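## 4. Before You Record: Workspace, Finger Pads and Markers

This section covers the checks an operator makes before the first recording of a shift with the Fliment hand-held gripper. 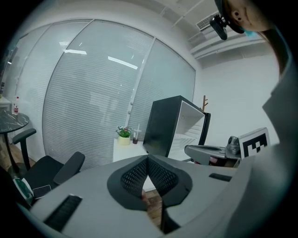 Cristóbal Orellana asked that the finger pad check come ahead of the marker check, as worn pads had spoiled more recordings at Stollport than bad markers had. The order below follows his request.

### 4.1 Finger pads

1. Hold the gripper with the pads pointing away from you and the trigger released.
2. Look at the textured face of each pad. Replace both pads if the texture is torn or has gone smooth at the tip.
3. Run a fingertip along the rim. It should be continuous from base to tip.
4. Squeeze the trigger fully three times. The pads must meet along the same line each time.
5. Wipe the pads with a dry lint-free cloth.

**Note:** Always change pads in pairs. A new pad against an old one bends unevenly, and the recorded grip width will be wrong.

**Caution:** Do not use alcohol or glass cleaner on the pads.

Enter the pad set number in the log. The service limit is 1,275 grip cycles per set. A set that reaches the limit in the middle of a task may finish that task and is then retired.

### 4.2 Markers

1. Stand the marker upright against a flat wall or block. The whole black border must be uncovered.
2. Check that the print is flat. Discard any marker with a crease through the pattern.
3. Measure one outer side of the border. It must be 110 mm. Prints made with "fit to page" turned on will come out small.
4. Start a test recording and move the gripper slowly through the full work area. The Wiser console shows a green bar while the marker is being tracked.
5. If the bar drops out, move the marker or adjust the lighting, then repeat step 4.

Do not move the marker after the test recording. If it gets bumped, stop and go back to step 1.

### 4.3 The room

Sites record in ordinary rooms, and furniture may stay where it is. The following still apply:

- Keep the path between operator and work surface clear of chairs, bags and cables.
- Tilt blinds so that ceiling lights do not reflect toward the camera. Re-check after dark.
- Move open drinks to a surface outside the work area.
- Put away badges, letters and phones with a lit screen.
- Tell anyone sharing the room that recording is about to start. A person who does not want to be recorded must be able to leave first.

**Caution:** Do not walk while looking only at the gripper. Look up before you turn or step back.

### 4.4 Spare grippers

Place a spare gripper on a stable surface with its strap tucked in. Keep it switched off. Two active units on the same channel will both write to the log, and the recordings cannot be separated later.

### 4.5 Error codes at start-up

| Code | Meaning | Action |
|---|---|---|
| 1,253 | Marker not found | Repeat 4.2 |
| 2,961 | Grip width out of range | Repeat 4.1, then recalibrate |

If either code comes back after two attempts, tag the unit and return it to the Vasić service desk with the pad log. Do not open the housing.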